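Folds, Shine and a Small Blue Block: A Project on Background Cloth
Design and Materials, second year, Cilville College
Last updated: February

My project began with a curtain. We have one in the textiles room at Cilville, a heavy old green thing that has been up for longer than any of us have been at the college, and one dull afternoon I put a pile of plastic blocks down in front of it and noticed that I could pick out the red and yellow ones from the doorway but had to go hunting for the blue. I thought that was interesting enough to spend a term on (my tutor was kind enough to agree) and so the question I set myself was this one: how much does the cloth behind a small thing change how well we see it, and is it the colour of the cloth or the way it hangs that does most of the work?
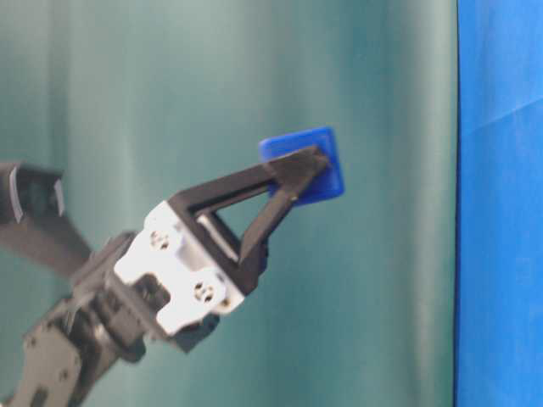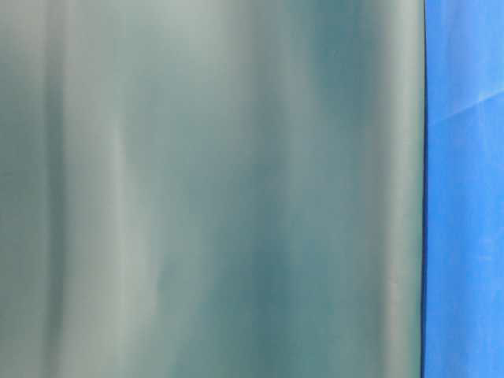 Teal in soft vertical bands. The small blue block is in the first picture; the second is mostly blurred grey-teal.

1. Why blue and teal

I could have made life easier for myself by choosing an orange block, or a white one, and I did think about it. But blue and teal are close neighbours on the colour wheel, and I wanted a pair that would be a bit awkward together. If you look at the block in the first picture, it is a flat little tile with slightly rounded corners and a glossy face, and the blue does hold its own against the teal-green. What I had not expected when I started was how much the teal itself would wander about. In one place it is nearly silver, in another it is properly deep and dark, and it is the same colour family all the way across. The second picture is the one I kept going back to when I was writing up, because there is so little in it apart from those changes in tone, and if somebody asked me to name the colour in one word I would struggle. Grey? Sage? On the right-hand side of the middle it is much more clearly teal. On the left it has gone pale, with one bright wavering streak.

So before I had got anywhere near testing people, I already had my first finding, which I wrote on the inside cover of my notebook: a folded cloth is several colours.

2. The cloths

I used four. The teal was the main one. To compare it with, I had a matt grey cotton from Bakik, the fabric shop by the bus station, a cream calico that was left over from somebody's apron project, and a shiny navy lining bought as a remnant from Drutard's. The navy was a late addition and I am very glad I made it, even though it frays if you so much as breathe on it and I was picking bits off my jumper for weeks.

I hemmed the calico and the cotton by machine and left the lining raw at the bottom. With hindsight I should have hemmed all of them, as a raw edge hangs differently. It flicks forward at the corners. I got round this by letting the lining trail on to the table and weighting it with a ruler, and it behaved itself after that, more or less.

Each cloth was tried in two ways. The first way was flat, pulled tight over a board and clipped at the back. The second was hung, with the top edge gathered along a rail so that it dropped in soft upright folds. I tried to gather them all by the same amount, though stiff calico and slippery lining do not fold alike however fair you try to be. The calico wants to make a few big pipes. The lining makes a lot of little ripples and then slides along the rail when your back is turned.

3. The blocks

The blocks came from a set called Shim, which is a sorting and stacking game we had at home when I was small, and which my mum had very sensibly never thrown away. They are light, they are shiny, and they come in plain strong colours, so there is no pattern to confuse matters. I used the blue ones for the main test and put a few of the others in at random so that people would not simply say "blue" every time without looking.

I washed them in washing-up liquid first. Years of sticky fingers had dulled some of them and left others bright, and shine turned out to matter a good deal, as I will come to.

4. The light

The lamp was a plain desk lamp with a bulb rated at 1000 lumens, set to one side and turned a little away from the cloth. I closed the blinds for every session. I had originally planned to use daylight, and I still think daylight is lovelier, but in winter at Cilville the light changes between one cup of tea and the next, and I could not have compared a morning result with one from three o'clock.

Side light makes folds stand out. Each ridge catches the light and each dip goes dark, and on a satiny cloth the ridge goes very bright indeed. I moved the lamp round to the front for one practice session and the folds all but disappeared, and everyone who tried it said how dull it looked! I went back to the side and kept it there.

5. What I asked people to do

Each person sat at the far side of the room with their eyes shut while I set up a block and a cloth. Then they opened their eyes, told me the colour of the block as soon as they had it, and gave the view a mark for how clearly the edges of the block stood out. The marks went from nought to 9, because a friend on the maths course told me that people given a scale up to ten will all say seven. I have no idea whether that is so, but I liked the advice and followed it.

By the end I had 143 completed slips. Some people did every cloth and some only managed a couple before the bell went, and I have kept all of them in.

6. What I found

The cream calico did best for clear edges, both flat and hung. I do not think that will surprise anybody. Blue against cream is about as plain as you can get, and the folds in the calico are so gentle in colour that they never compete with the block.

The grey cotton came next. People called it "calm" and "boring" in nearly equal measure.

The teal was where it got interesting. Pulled flat, it was marked lower than the grey, as I had guessed it would be. Hung in folds, the marks were spread all over the place, some very high and some very low, and at first I thought I had muddled my slips. When I went back through my notes I saw that it depended on where I had happened to put the block. In front of a pale, silvery band, the blue looked rich and dark and the edges were crisp. In front of one of the deep teal bands, the block sank into it. It was the same cloth and the same lamp, and the block had moved sideways by hardly anything.

The navy lining did worst when flat. When hung it was a little better, although several people said that the bright ripples kept pulling their eyes away, and one wrote "too much going on, feel slightly seasick" on the back of the slip.

Then there was the shine. A glossy block tilted towards the lamp gets a pale patch on its face, and that patch can look very like a bright fold. Two people said they had lost a corner of the block entirely. I turned it a touch and they found it again straight away.

7. What I would change

I would mark out places on the table from the very beginning, so that I could say exactly which part of the cloth was behind the block each time. I only started doing this after the teal results puzzled me, so the early slips are less use than they might have been.

I would also like to have asked about colour names. It came up in chat over and over again, with one person calling the cloth green, the next calling it blue and a third insisting on "duck egg", and I never wrote any of it down properly.

And I would bring the cloth further back from the block. With the two close together, the folds were nearly as sharp as the block itself. Further apart, the folds go soft, and in the few extra trials I did this way people seemed much happier. There were not enough of those trials to put in the results, so please treat that as a hunch.

8. Advice for anyone setting up a small display

If you are laying out little blue things, for a craft stall or a portfolio or anything else, a plain pale cloth will look after you. If your heart is set on teal (mine was, and still is) then gather it loosely, light it from one side, and slide the object along until there is a light band behind it. Steam the cloth first. Creases from being folded in a drawer run sideways and fight with the upright ones, and they are a terrible nuisance to get out once everything is in place.

The cloths are back in the bottom drawer of the plan chest in the textiles room, labelled, and the lining has finally been hemmed.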